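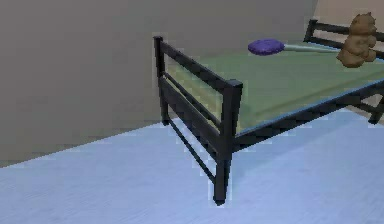
Figure 4.1 Single bed with a dark metal frame and green mattress. Computer rendering.

Chapter 4
Buying Sleep: How to Read a Claim About a Bed

Key terms in this chapter: puffery, testable claim, comparison group, self-report, trial period, anchor price

Few things in a home are sold with as much science-sounding language as a mattress. A kitchen table is sold as a table. It has a size, a finish and a price, and the buyer is left to decide whether to like it. A mattress, by contrast, is said to "respond," "restore," "align" and "recover." The frame under it may be described as "engineered for deeper rest," though its job is to hold the mattress off the floor without creaking.

This chapter is about how to read such language. Beds are a useful case for three reasons. Nearly everyone buys one eventually, most people buy one only a few times in their lives, and the thing being promised, better sleep, is hard for a buyer to check. Sellers know all three.

4.1 The forty-minute promise

Start with a claim from a store brochure for a mattress made by Pranby:

"Sleepers gain up to 40 minutes of deep rest every night."

Read it slowly. The words "up to" mean that 40 minutes is the largest result the company is willing to mention. A sleeper who gained nothing would fit the sentence, and so would one who lost an hour. The claim cannot be wrong unless somebody gains 41 minutes, and it is hard to picture the company apologizing for that.

Next, "gain." Compared with what? The usual answer, when a company gives one, is "compared with their old mattress." People who shop for a new mattress tend to own a bad one. If a person has slept for years in a dip the shape of their own back, a new mattress of any brand may feel like an improvement. A fair test would give half the buyers a Pranby mattress and the other half an ordinary new one, without telling anyone which was which. The second half is called the comparison group. The brochure does not mention one.

Last, "deep rest." Doctors have a meaning for deep sleep, and it is measured in a laboratory with sensors on the scalp. "Deep rest" sounds like the same thing. It has no agreed meaning, and a writer who chose it over the medical term probably had a reason.

4.2 Puffery and testable claims

The law in many places allows sellers a certain amount of empty praise, known as puffery. "The comfiest bed in Rakville" is puffery. No reasonable person would take it as a measured fact, and no one could prove it false. A testable claim is one that could, at least in principle, turn out to be untrue. "Holds its shape under a load of 100 pounds" is testable. You may not own the equipment, but somebody does.

Much of the skill in advertising a bed lies in writing puffery that feels like a testable claim. Numbers help. So do white coats, cutaway drawings with arrows, and the word "clinically." When you meet a sentence of this kind, try rewriting it as a plain statement that could fail. If you can't do it, you are holding puffery, however many decimal places it has.

Students sometimes object at this point that everybody knows advertising exaggerates, so there is no harm done. We are not so sure. Shoppers are usually confident that other people are fooled by advertising and that they themselves are not. They can't all be right.

4.3 Who was asked?

Consider a second claim, this one for a blackout curtain sold under the name Darken:

"70 percent of users reported sleeping better within a week."

This looks stronger. It has no "up to," and it gives a share and a time limit. But it rests on self-report, meaning that people were asked how they felt they had slept. Most of us are poor judges of our own sleep. We remember the half hour spent awake and forget the hours on either side of it. We also like to think well of a purchase, particularly one we have just carried home and hung with a stepladder.

Then there is the matter of who filled in the form. The small print says the figures come from customers who "completed the Kaijage sleep diary." Keeping a diary takes effort. People who felt no change may have given up on the second night, and people who sent the curtain back were presumably never asked. What remains is a group of patient, satisfied customers, and 70 percent of that group is a less impressive number than it first appeared. We are also not told how large the group was.

None of this shows that the curtain doesn't work. A dark room may well help many people sleep. The point is narrower: the sentence on the package gives you very little reason to believe it.

4.4 Trial periods and anchor prices

"Try it for 100 nights," many sellers now say, and the offer sounds like confidence. It may be. It may also be a bet that you won't get around to returning a heavy object that no longer fits in its box. Before you count a trial period as a point in a product's favor, find out who pays for collection, whether the refund is full or in store credit, and whether you must keep the mattress for a minimum time before complaining.

Look with equal care at the crossed-out price on the tag. The higher figure is called an anchor, and it is there to make the lower one seem small. If the sale has been running since October and it is now spring, the lower figure is simply the price.

4.5 What this chapter will and won't do

The sections that follow take up each of these tools in turn, with longer readings and some simple arithmetic. We will not recommend a mattress. We have no idea which one you should buy, and we would ask you to be wary of any textbook that did.

You should also be wary of the opposite mistake. A reader who has learned to doubt every claim can become as lazy as one who believes them all. Some beds are better made than others. Some claims are backed by decent tests, openly described. Doubt is only useful if it leads you to go and look.

Before you read on

Find one printed or online advertisement for a bed, pillow or curtain. Copy out every sentence that contains a number. Beside each, write down what was measured, who measured it, and what it was compared with. Leave a blank where the advertisement doesn't say, and bring the page to class.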